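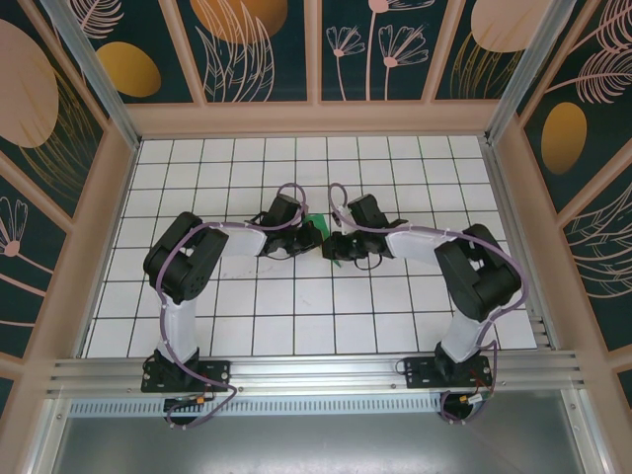 Course notes prepared by Ghazala Jadoon, Flendmont Technical Institute
Unit 4: Budgeting for a Two-Arm Workcell

A purchase request for a robot cell must cover more than the arms. Students should list the mounting rail, work surface, enclosure, cabling and grippers as separate lines, each with its own supplier and delivery time. Requests that combine these items will be returned for revision.

For the planning exercise, the allowance for parts other than the arms is $3,000. Spare fingertips are entered at 11 per cell. Installation labor is charged to a different account and should not appear on the form.
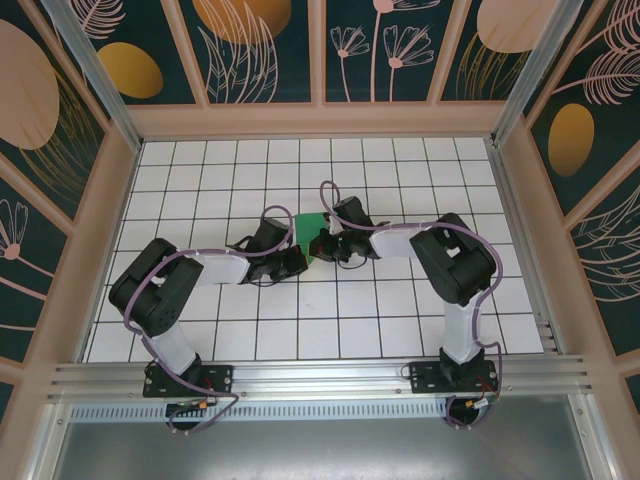

Section revised by Deming Wan, Equipment Planning

Thin, flexible workpieces held by two grippers at once place particular demands on fingertip choice. Ask each supplier for the fingertip material, the replacement price and the minimum order – quotations often leave out the last of these. Cable length should be confirmed at full reach before an order is placed.

Wear parts belong in the operating budget,

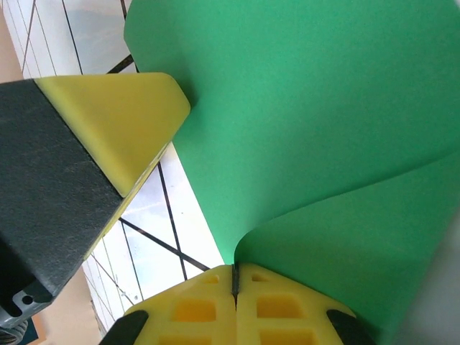
and their cost is to be shown by year over the expected life of the cell. Completed worksheets are due in Room 441 by 23rd August. Questions about account codes should be directed to Parveen Siddiqui.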